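Stuvham errands set: read me first

Hi! I'm Lilian Kashindye, and I put this set together because I kept being asked whether a robot can do the boring household trips yet (taking parcels round, mostly). My answer so far is "sort of". There are 828 runs in here, 181 of them stopped early by a person, and I've left those in.
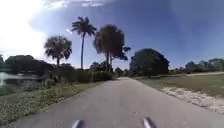
Path view: grass verge and palms to the left, open lawn to the right.

Straight paths are the easy bit! Doorsteps and gates are still miserable, so please don't train on the paths alone and tell me it's solved. Labels are by me and Faraji Wanyama, and we disagree on what "arrived" means in 22 runs, see notes.txt.

Last updated May 31, 2026.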